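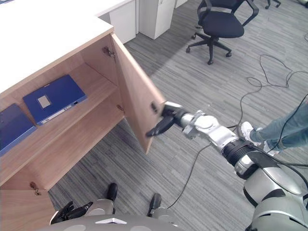

MILAN, March 2020 – I've been wanting to try Venari's office helper service ever since it opened to small firms in January, and this week I finally got my turn! You rent the robot by the day, and a setup person comes along with it. 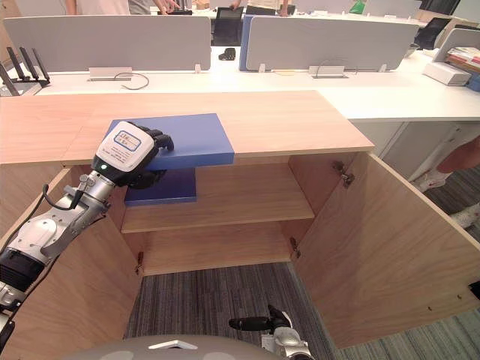 Venari charges 147 euros for a day, or 1229 for a month, and the price covers setup and one round of changes to the task list. Ours was filing and storage (not glamorous, I know). I cared most about the hands, and with the fingers curled over the edge of a blue box at the cabinet, I could see why people pay for the better hand. The basic package comes with simple grippers only.
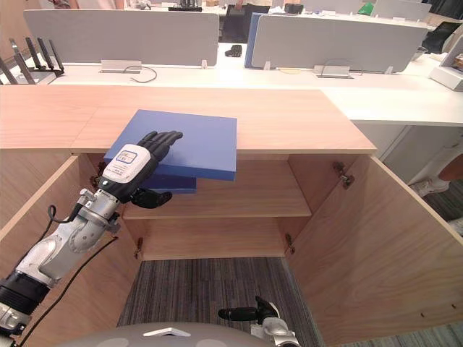
Samuele Santoro, who runs bookings, told me the monthly plan is the one most offices ask for – mainly because you can swap tasks between visits. My one gripe is the booking page, which made me enter our floor plan twice. Ornella Lo Presti on the support desk got it sorted over the phone, and she was lovely about it. 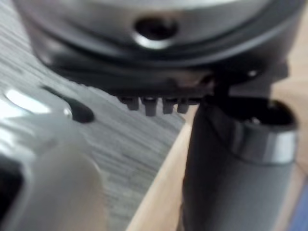
How to book

Day slots open every 4 weeks on the Venari site. Monthly plans go through Samuele's team.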